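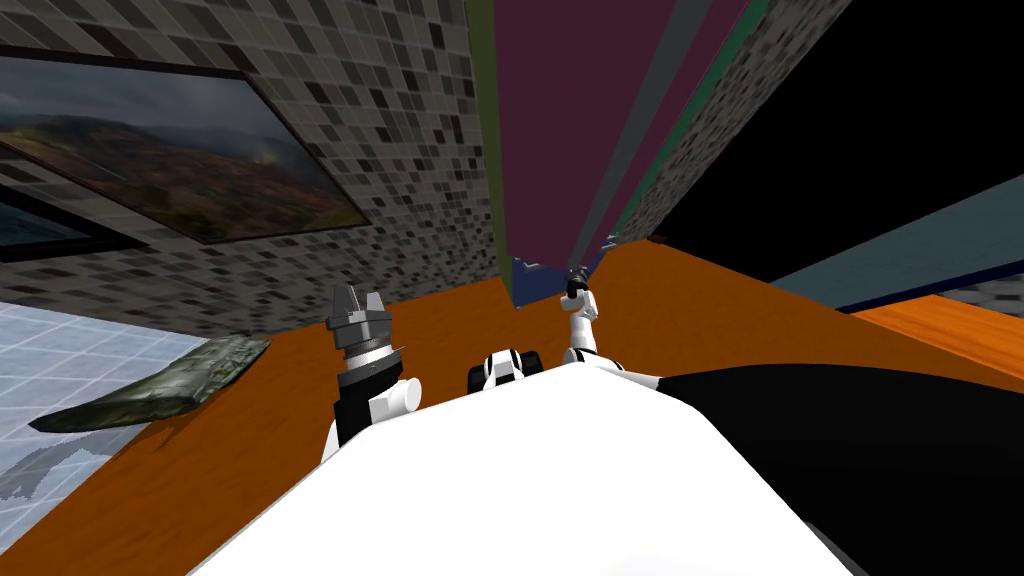

Looking for two people to join our robot build, Garnance workshop

We are a small group that builds a two-arm robot in the shared workshop on Bastos street. The project is named Dravico. We do it in our free time, and now we search for two more people who like to work with simulation and with real parts.

What you would do:
Write and test arm motions in the simulator before we try them on the real arms
Help Valdir Figueiredo with the wiring of the second shoulder
Keep short notes of each test, in English or Portuguese

What we ask:
Some Python. You do not need a diploma.
One evening per week, Thursday from 7 p.m., until the end of April at least
Patience with cables

It is not a paid position. We pay your workshop fee and the materials, and you can use the 3D printer up to 10 hours per month for your own things. You must be 20 years or older, this is the rule of the insurance.

To apply, please write a few lines to Jussara Prado or Tainá Dantas, with one thing you have built, also if it did not work well. You can leave the letter at the workshop, room 209. We answer to every person.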